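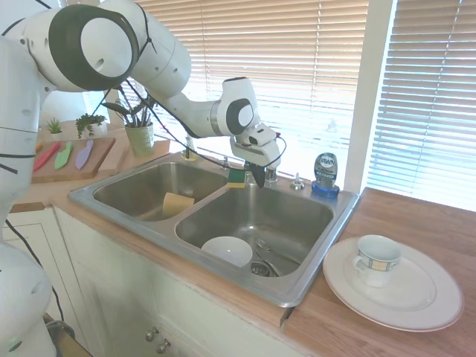 They're putting a robot arm on the dishes at my job and dishes are a third of my hours. What should I be asking?

Posted by Odette Pruvost
12/03/2019
Work & Careers > Changes on the job

Hi everybody, long post, sorry in advance!

I work in the staff kitchen at Devura (the Lebrun Street building, if any of you know it). I do breakfast setup, lunch service, coffee all day long, the fridge, the ordering, and the dishes. We have a dishwasher but a lot gets done by hand at the sink, mostly cups and saucers and bowls, because people want them back before the machine has finished and because my boss likes the nice teacups and doesn't want them banged up.

In April we got told the company was going to try out automation "in support functions," and I figured that meant the mailroom. Nope. It's the sink. The plan is that a robot arm picks up what's been left in the basins and deals with it, and I get "freed up for higher value tasks." That is a direct quote from the email. There are 109 people in our building and every one of them uses a cup, so it's not like there's no work in it.

I'm not mad about it, I want to be clear! My wrists would love a break. But here is what's bugging me:

My contract says kitchen assistant and my hours were worked out with the dishwashing in them. If that goes away, do the hours go with it? I asked and got a very cheerful non-answer.

Who is in charge of the thing when it's running? The tech people go home at four. I'm there until six.

And the one I feel silly about, but I'll ask anyway. I have my own way of doing that sink. Big stuff goes on one side, small on the other, sponge where my hand lands on it. Am I supposed to rearrange everything for a machine now? Somebody already moved my cutting board and I was grumpy for a whole morning.

Has anyone been through this, in a kitchen or anywhere else? What did you wish you'd asked at the beginning? I have a sit-down with my supervisor next week and I'd like to go in with something written on a piece of paper.

4 replies hidden, 3 shown

Régis Guérin
Member, food service and catering

Odette, been there, so let me give you what I've got. I ran the canteen side at Dendon when they brought in automation for tray return and then for part of the pot wash, and I stayed on for the whole thing, good bits and bad.

Hours first, since that's the one that pays your rent. Get it in writing, and get it in writing before the trial starts. What happened to us was that the trial period had no end date. The machine was "being tested" for months, and during that time the scheduling people quietly took the dish hours out of the rota as if it was already doing the whole job, which it wasn't. So my crew had fewer hours and still had the dishes. Ask for a sentence that says your hours stay as they are for the length of the trial, and ask for the date it ends. If your supervisor says that goes without saying, great, then it won't be any trouble to say it!

Second, the work doesn't disappear, it moves around. Before, I had people washing. After, I had people scraping, sorting, setting things down so they could be picked up, pulling out the odd items, and checking what came out the other end. A cup on its side, a bowl turned over, a couple of utensils lying by the drain, you or I don't even think about those, our hand just goes and does it. For a gripper with two fingers each of those is its own little problem. 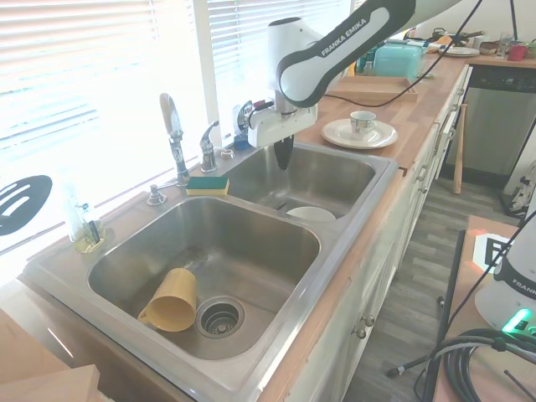

So keep a notebook by the sink from day one and write down every time you step in. Nothing fancy, just the time, what it was and how long you spent. I did it for 60 days and it was the most useful thing I did in that whole business. When the meeting came and somebody put up a slide saying how much labor had been saved, I had my notebook, and we had a very different conversation. Two of my people got their hours put back out of that meeting.

Third, who's in charge after four o'clock. Don't let this one slide. You want a name and a phone number, you want to be shown how to stop it, and you want to do the stopping yourself while somebody from tech stands next to you. Then ask what you're allowed to do once it's stopped. Can you reach in and get a cup? Can you just wash up by hand for the rest of the shift? We had a perfectly good sink sitting there that we weren't sure we were allowed to touch, with lunch coming in, and I'd like to spare you that afternoon.

On money, if they're asking you to keep an eye on it, that's a duty and it belongs in your job description. I won't tell you it'll get you a big raise. One of my team got a new title and 2,000 a year on top for being the go-to person on her shift, and she had to ask for it 2 times.

And it isn't silly about the cutting board. You know that sink better than whoever is setting this up. Tell them how the day runs, when the rush is, which cups chip, where people dump things when they're in a hurry. At our place the layout got decided by people who had never worked a lunch, and it was all moved back later. Ask to be in the room for that part. I honestly think you'd enjoy it.

Good luck next week, and come back and tell us how it went!

flendska_mike

just let the robot do it lol. I hate dishes. my brother in law's warehouse over by Flendska got some kind of picking robot and he says he mostly walks around with a tablet now. still has a job so

tealadle
Member, office services

Agree with pretty much all of what Régis wrote, especially the end date. I'll add a small one from the reception side, where we had self check-in put in a while back.

I missed the people part. I used to say hi to everybody when they signed in and after the change I'd go half a morning without talking to anyone, and I hadn't seen that coming at all. If you chat with folks while you're washing up, think about where that's going to happen now. I asked to have the coffee station moved closer to my desk and that fixed a lot of it for me.

Also "higher value tasks," ask what they are! Make your supervisor list them. When I asked, there was one thing on the list and it was stuffing envelopes. If there's something you'd like to do more of (you mentioned the ordering, maybe menus?) bring it in on your piece of paper before they fill the time for you.

Odette Pruvost

Thank you both so much, and okay, Mike too. Régis, I bought the notebook on my way home. I've got the hours and the end date at the top of my page, then the phone number for after four, then the ordering, which I would love to do properly. The cutting board is going on the list as well.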